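Seite drucken | Als E-Mail senden

Werkstattbuch Handgreifer, Station Jurno
Eintrag Mai, Beginn 8:20 Uhr
Bearbeitung: C. Chisholm, M. Wong

Anlass

Wartung nach 3.000 Greifzyklen am Paar 2. Links war schon letzte Woche auffällig: Finger schließen, aber der gemeldete Öffnungsweg bleibt vor Null stehen. Rechts unauffällig, wird trotzdem mitgemacht, damit beide Seiten denselben Stand haben.

Eingangsprüfung

Links: Restwert bei geschlossenen Fingern 2 mm, reproduzierbar. Kein Sprung im Signal, Kennlinie nur verschoben. Führung leicht rau auf dem letzten Drittel des Wegs. Rückstellfeder in Ordnung.
Rechts: Restwert unter der Auflösung. Griffschale hat am unteren Schraubpunkt Spiel, Schraube ließ sich von Hand drehen.
Markerwürfel: beide optisch gut, keine Kratzer in den schwarzen Flächen. Links eine Ecke minimal angehoben. Mit dem Fingernagel angedrückt, hält nicht. Muss neu verklebt werden.

Zerlegung und Reinigung

Finger abgenommen, Lagerstellen mit Isopropanol gereinigt. In der linken Führung Textilfasern, vermutlich von den Versuchen mit Decken und Kissen. Das erklärt die raue Stelle. Fett nur dünn aufgetragen, Sorte Stillex, wie beim letzten Mal. Keine zweite Schicht, sonst sammelt sich der Abrieb wieder.

Schrauben der Griffschale rechts mit mittelfester Sicherung eingesetzt. 20 Minuten liegen lassen, dann nachgezogen. Kein Spiel mehr.

Würfel links abgenommen, Klebefläche entfettet, neu gesetzt. Anschlaglehre von Dullell benutzt. Achtung: Die Lehre hat zwei Nuten, für diese Würfel gilt die schmale. Beim ersten Versuch die breite erwischt, Würfel saß schräg, noch einmal abgenommen.

Nullpunkt

Offset links neu eingelernt. Ablauf wie gehabt: Finger ganz zu, 2 Sekunden halten, ganz auf, wieder zu. Wert übernommen, Strom weg, Strom an, Wert noch da. Beim alten Firmwarestand ging der Wert hier verloren, der neue speichert sauber.

Prüfung im Stand

Nach dem Zusammenbau Lageprüfung im Schlafzimmeraufbau, nicht an der Werkbank. An der Bank sind die Reflexe der Leuchte zu stark. Kopfkamera auf, Greifer vor dem Körper, Blick nach unten, Spitzen nach vorn. Karierte Decke auf dem Bett, das Notizbuch bleibt als Greifobjekt aufgeschlagen liegen. Holzdielen als Hintergrund sind für die Markererkennung brauchbar. Das rot-weiße Karo hat bisher keine Fehltreffer erzeugt, wird aber weiter beobachtet.
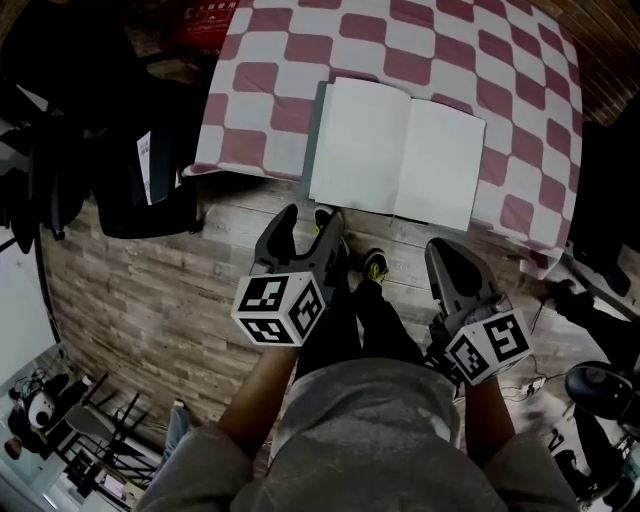
Messreihe

Beide Greifer ruhig halten, 30 Sekunden aufzeichnen, danach langsam nach außen drehen, bis der Tracker eine Würfelfläche verliert. Dreimal wiederholt.

Lauf 1: links kurze Aussetzer beim Drehen, rechts durchgehend.
Lauf 2: links durchgehend, rechts durchgehend.
Lauf 3: wie Lauf 2.

Aussetzer in Lauf 1 vermutlich Handhaltung, Zeigefinger zu weit oben am Griff. In Lauf 2 und 3 tiefer gefasst. Wenn das bei anderen Personen wieder auftritt, muss der Würfel auf einen höheren Sockel. Wong hat dafür eine Zeichnung, noch nicht gedruckt.

Öffnungsweg danach noch einmal gegen Endmaß geprüft. Links jetzt Null bei geschlossen. Mittelstellung passt auf beiden Seiten. Führung links läuft über den ganzen Weg gleichmäßig.

Verworfen

Kurz überlegt, die Finger links und rechts zu tauschen, um den Verschleiß zu verteilen. Gelassen. Die Kalibrierdatei hängt am Fingerpaar, und bei Gagnon wurde nach einem solchen Tausch zwei Tage lang mit falschen Wegen aufgezeichnet.

Offen

- Ersatzfeder links bestellen, die jetzige ist die letzte aus der Schublade.
- Sockel für den Würfel drucken, erst nur einen.
- Breite Nut an der Lehre mit Klebeband abdecken.
- Aufzeichnungen der letzten Woche auf den Offset prüfen. Korrektur nachträglich möglich, Restwert war konstant. (Chisholm)
- Führung nach Versuchen mit Textilien künftig ausblasen, nicht erst zum Intervall. In die Checkliste eintragen.

Paar 2 um 11:45 Uhr wieder freigegeben. Paar 1 folgt, sobald die Federn da sind.

Nachtrag M. W.: Beschriftung am linken Griff war abgerieben, neu aufgeklebt. Nummer steht jetzt innen.

Diese Website verwendet Cookies. Mit der weiteren Nutzung stimmen Sie der Verwendung zu. Einstellungen | Akzeptieren

Kontakt | © Werkstatt Jurno | Nach oben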